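Sestham Opens Its Gripper Comparison Bench to Outside Teams After a Long Winter of Laundry

ESTLEY, 4 May 2018

Sestham, the small robotics workshop on the canal side of Estley, is very happy to announce that its gripper comparison bench is now open to outside teams, and that the first full set of results from the bench will be shared with anyone who asks for them. The program compares two-finger grippers on the kind of soft, floppy, slippery household work that most of us do without thinking and that robot hands still find surprisingly hard.

The first set covers two finger designs. One is the plain straight finger that Sestham has used on its arms from the start. The other is the Medovden finger, a slimmer design with a softer pad, drawn up in the workshop and named after the street where the founders rented their first room. Each design was put through 400 pick-and-place attempts with clothing, using the same pair of arms, the same controller settings and the same pile of garments (which has by now been folded, dropped, tangled and folded again more often than any clothes deserve!).

"We had been arguing over fingers for a very long time, and it was a friendly argument, but it was still an argument," said Lợi Âu, who leads the bench. "Everybody had a favorite, and everybody could remember one wonderful afternoon when their favorite did something clever. What we did not have was a fair way of sitting the two side by side and letting them do the same dull job over and over. So we built one, and I have to say I have enjoyed the dull job a great deal more than I expected to."

The task chosen for the bench is moving laundry in and out of a top-loading washing machine with two arms. Sestham looked at several other jobs first, among them hanging towels on a rail and sorting socks, and the team is still fond of the towels and hopes to come back to them. The washing machine won in the end for practical reasons. It has a deep opening, a raised lid that the arms must stay clear of, a rim that catches sleeves and a drum that is awkward to reach into at an angle, and almost everyone who visits the workshop understands at once what a good result would look like.

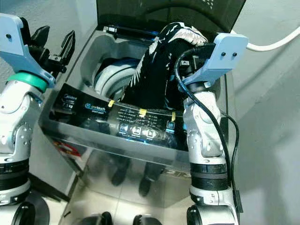

Choosing the garments took nearly as much care as choosing the fingers. A stiff cotton shirt will forgive a poor grip, and a thin one will slide away from a good one, so the pile was put together to include both kinds and a fair number in between. The team was also keen to have pieces that hang well below the fingers once they are lifted, like the black garment with the white feather or wing print, which bunches up in the gripper and still drapes a long way down into the machine. With a piece like that the hold itself is only part of the story. The weight sits low, the cloth can cover much of the drum mouth, and the other arm has to wait with its fingers open for a clear place to reach in. Several of the notes in the results deal with that waiting, and readers who work with two arms may find them the most useful pages of all.

On the question everyone asks first, the Medovden finger did better with thin and slippery cloth, and the straight finger did better with thick seams, waistbands and anything that needed a firm pull against the rim. Sestham is not naming a winner. The results list every attempt separately, with the garment, the grip point, the approach angle and a short note on how it ended, and they include the failures in full. Teams with a different mix of clothing may well come to a different choice, and the workshop would be delighted to hear from them if they do.

Cable routing gets its own chapter too. Gripper cables need enough slack for the wrist to turn and little enough that they stay away from the cloth, and the team changed its mind on this more than once before the counted attempts began. The routing was then left alone until both designs had finished, so that neither finger had an advantage.

"People sometimes think the hand is the whole thing," said Thiện Hứa, who looks after the arms and the controller. "Then they come and spend a day here, and by lunch they are asking me about cable slack and how fast the wrist should turn. I love that part of the day. You change one small bracket and the whole arm seems to have better manners, and you want to call everyone over to see it."

Outside teams are warmly invited to bring their own fingers, brackets or controllers to the bench. Visits last one working day and include bench time, help with mounting, and a copy of all the readings to take home. There are 20 places in this first round, with visits running through the end of August. Visitors are asked to send a drawing of their mounting pattern ahead of time so that an adapter can be made before they arrive. Student groups are welcome, and so are people working on their own who have a design in a drawer and would like to see how it behaves with a wet-weather jacket.

Sestham would also like to thank Ông, the Estley machine shop that cut the finger blanks for both designs and put up with a good many late changes to the drawings with great patience.

The next comparison, planned for after the summer visits, will keep the Medovden finger and change the cameras, starting with a wrist view against a fixed view from above. It will use the same garments and another 400 attempts.

To request the results or ask for a bench day, please write to the Sestham bench desk in Estley, marking your message "Gripper bench," and tell us a little about what you are building. Press visits can be arranged through the same desk.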